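Workshop notebook, Thu 27 July

Third go at the Lalon sourdough starter, and I think we finally have something alive in that jar! Fed it at lunch with rye flour from the Orholm mill (the coarse bag, not the sifted one that went gray on me in January). By the time I swept up it had climbed well past the rubber band, domed on top, with a smell like green apples. Mireille stuck her nose in and said yogurt. We agreed to disagree.

Recipe as it stands: 60 grams starter, same of rye, same of water, lid loose. I skipped the honey. Aurelio swears by honey, but Aurelio's loaf could prop a door.

Bench by the window:

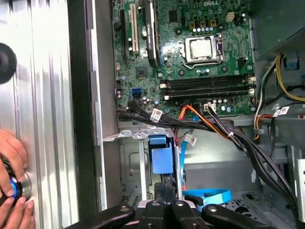 Bake notes

Two loaves from last night's dough. First one went in after 7 hours on the counter and spread out like a pancake, so that's too long in this heat. Second went in after 5 and held its shape, decent ear on it, crumb a bit tight near the bottom. I'd like to try it colder next time (Mireille has room in her fridge if I move the pickles) and score it deeper. Also the Zoltent pan runs hot on one side, so turn it halfway, and write that on the lid because I forget every single time.

Salt: still arguing. I like more, Mireille likes less, the last loaf was hers and it disappeared before coffee, so fine.

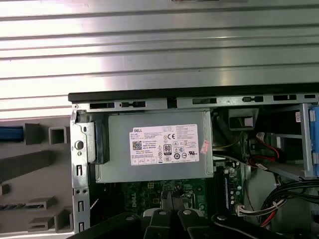

Ribbed panel and open chassis.

To do: more rye, ask at Saliba about the long proofing baskets, wash the jar lid.

Filed under: Notebook, Bread, Slow stuff

Comments

Aurelio Beltrán: My loaf had character. Put the honey back in.

Mireille Harb: It IS yogurt. And the pickles stay where they are.

Contact the bench | © Orholm Road Workshop | Back to top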